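Skip to main content

Amber prices: "The buyers have come back, but they ask more questions"

When I call Bernd Nolte at eight in the morning, he is already at the sorting table. He has traded in raw amber for 36 years, first as an employee in Pluvholm and later with his own company, Grustel, which has its office near the harbour. In April the company raised its prices for the first time in two years.

"I waited a long time with it," he says. "Maybe too long. But I did not want to send a new price list to people who were not buying anything."

The increase concerns mainly the larger pieces, above 66 grams. For small stones, the kind which goes into simple bracelets, the old price remains. Nolte explains that there is still too much of this material in the warehouses, and that several workshops have closed or changed to other stones.

I ask him how the last sale went. Grustel offered 600 lots, and most of them were sold on the first afternoon. "At the sale before, we were sitting there with coffee and looking at each other," he says. "This time I had to ask my daughter to come and help with the invoices." 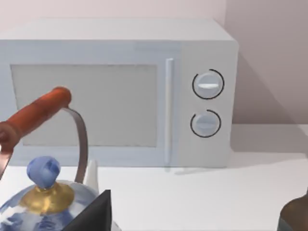 The highest bid, 3,727 euros, was for a single piece of white amber. It went to Toma, a small jewellery maker which has bought from him for many years. Nolte is careful when I ask if this is a sign for the whole market. "One stone is one stone," he answers. "I look at who pays on time. In spring they paid on time again."

What has changed, in his opinion, is the kind of question he receives. Buyers want to know from which beach or which pit a piece comes, and if it was heated. Before, a delivery note was enough. Now he writes the origin on every bag by hand — a work he does not love, but he accepts it.

The trading platform Horport has invited him to sell online. He has tried it with a few lots and is not convinced. "The colour is never right on the screen. Then the customer sends it back and we both have lost a week."

For the autumn he plans one more sale, a smaller one. About another price rise he does not want to speak yet. "First I must see what comes in from the fishermen after the storms," he says, and then somebody rings at his door and he has to go.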